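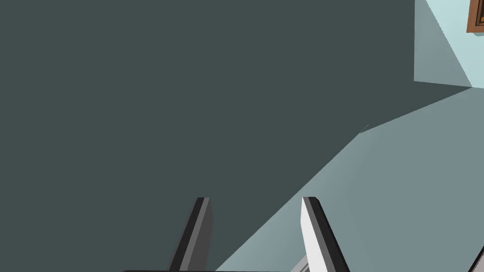
Figura 1. Render: superfície cinzento-ardósia escura e, para lá da aresta diagonal, um plano azul-acinzentado mais claro.

Como preparar o plano de carga de um helicóptero utilitário para uma transferência navio-terra

Última revisão: novembro. Autora: Yolanda Hutchins. Revisão técnica: Tobias Dvorak.

Este tutorial descreve o preenchimento da folha de carga usada no exercício Olberg, em que equipas de seis militares são transportadas do navio de apoio Pustbridge para um ponto de aterragem em terra. O procedimento aplica-se a voos com passageiros sentados e carga interna. A carga suspensa tem folha própria e não é tratada nesta página.

Os valores apresentados são os do exercício. Os limites de massa e de centro de gravidade constam do manual de voo da aeronave atribuída e prevalecem sobre qualquer valor aqui indicado.

O que é necessário

Folha de carga em branco (modelo Calell, versão em quilogramas)
Manual de voo, capítulo de massa e centragem
Registo da última pesagem da aeronave
Manifesto de passageiros assinado pelo chefe de equipa
Balança de plataforma com verificação válida
Previsão de temperatura e de altitude de pressão para os dois pontos

Passo 1. Transcrever a massa básica

Copie a massa básica e o momento correspondente a partir do registo de pesagem. Não use os valores de uma folha anterior, mesmo que a matrícula coincida: a instalação ou remoção de equipamento altera ambos. Se houver alterações posteriores à pesagem, some-as em linhas separadas, cada uma com a respetiva massa e braço.

Passo 2. Pesar passageiros e equipamento

Cada passageiro é pesado com o equipamento completo, incluindo colete de flutuação, capacete e arma. As mochilas são pesadas à parte quando viajam no compartimento de carga e em conjunto com o passageiro quando viajam ao colo ou entre os pés. A distinção importa porque o braço é diferente.

No exercício, a equipa de Anouk Verbruggen totalizou 498 kg já equipada, sem mochilas. As seis mochilas somaram 100 kg e foram registadas no compartimento traseiro. As massas normalizadas por passageiro só são aceites quando a balança está indisponível e o comandante da aeronave o autoriza por escrito.

Passo 3. Lançar o combustível

Registe o combustível à descolagem, o consumo previsto para o trajeto e a reserva. O trajeto planeado foi de 17 milhas náuticas, com regresso ao navio sem reabastecimento em terra. O combustível previsto à descolagem era de 314 kg.

Calcule sempre duas condições: massa à descolagem e massa na primeira aterragem. Em aeronaves com depósitos atrás do centro de gravidade, o consumo desloca-o para a frente, e uma folha correta à partida pode ficar fora do envelope à chegada.

Passo 4. Calcular os momentos

Multiplique cada massa pelo braço indicado no manual. Some as massas, some os momentos e divida o momento total pela massa total. O resultado é a posição longitudinal do centro de gravidade.

Exemplo para uma linha: 100 kg no compartimento traseiro, com um braço de 5 m, dão um momento de 500 kg.m. Arredonde apenas o resultado final. Os braços intermédios ficam com as casas decimais do manual.

Repita o cálculo no sentido lateral se a aeronave levar guincho ou se os lugares forem ocupados de forma assimétrica.

Passo 5. Verificar o desempenho

Consulte o gráfico de voo estacionário fora do efeito de solo para a temperatura e altitude de pressão previstas. Faça a leitura duas vezes: uma para o convés, outra para o ponto de aterragem. A massa máxima admissível é a menor entre o limite estrutural e o valor obtido no gráfico.

O vento relativo no convés não deve ser usado para aumentar a massa admissível – o navio pode mudar de rumo entre a assinatura da folha e a descolagem.

Passo 6. Fechar e assinar

A folha é assinada por quem a preencheu e verificada por uma segunda pessoa, que refaz as somas sem consultar os totais. Em seguida é entregue ao comandante da aeronave. Uma cópia fica no navio até ao regresso.

Qualquer troca de passageiro ou de volume depois da assinatura obriga a emitir nova folha. Não se fazem rasuras.

Erros frequentes

Mistura de libras e quilogramas. Ocorre sobretudo com o combustível, quando o indicador da aeronave está graduado em libras. Converta antes de lançar o valor e anote a unidade de origem na margem.

Colete contado duas vezes. Se o passageiro foi pesado com o colete vestido, a linha de equipamento de sobrevivência deve incluir apenas a balsa e o material comum.

Mochilas deslocadas durante o embarque. O responsável de cabina, no exercício Dexter Thibodeaux, confirma a posição e a amarração antes de fechar as portas e comunica qualquer diferença por intercomunicador.

Documentos relacionados

Folha de carga Calell, instruções de preenchimento
Carga suspensa: cálculo e sinais manuais
Embarque de passageiros com rotores em movimento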